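3. Hint systems and the willingness to get lost

We came to this question as players first. Anyone who has spent an evening in a large role-playing game knows the pull of the map marker, and we wanted to find out what happens when it goes away. Provska, a small open-world game by the Waltberg studio, lets the player switch off markers, compass and quest log one by one, and that made it a wonderful thing to study.

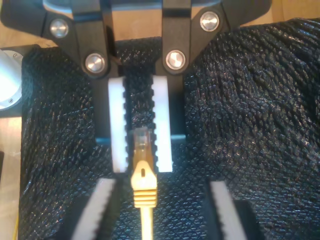 Sorcha Crichton and Elspeth Pollock
Hegde Laboratory, Pralcombe
Aug 4, 2018

We asked 200 players to finish the opening region under one of 4 hint settings, with 40 of them coming back in May for a second run. Between them they left 1,513 written comments, and these are a joy to read. Players with no markers took longer and grumbled more in the first hour, yet they remembered far more of the region afterwards — village names, shortcuts, even the songs sung at the inn.

The quest log mattered more than we had guessed. Without it, many players began keeping notes on paper, and several sent us their hand-drawn maps. Those who kept the log but lost the compass seemed happiest of all, and we think this setting deserves much more attention from designers. 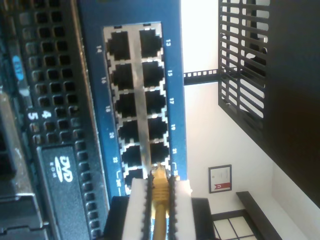

Figure 1. Yellow Ethernet plug held by a gripper near the lower ports of a blue switch panel.

Returning players mostly chose fewer hints than they had been given the first time. We look at their reasons in Section 4, along with the comments on difficulty.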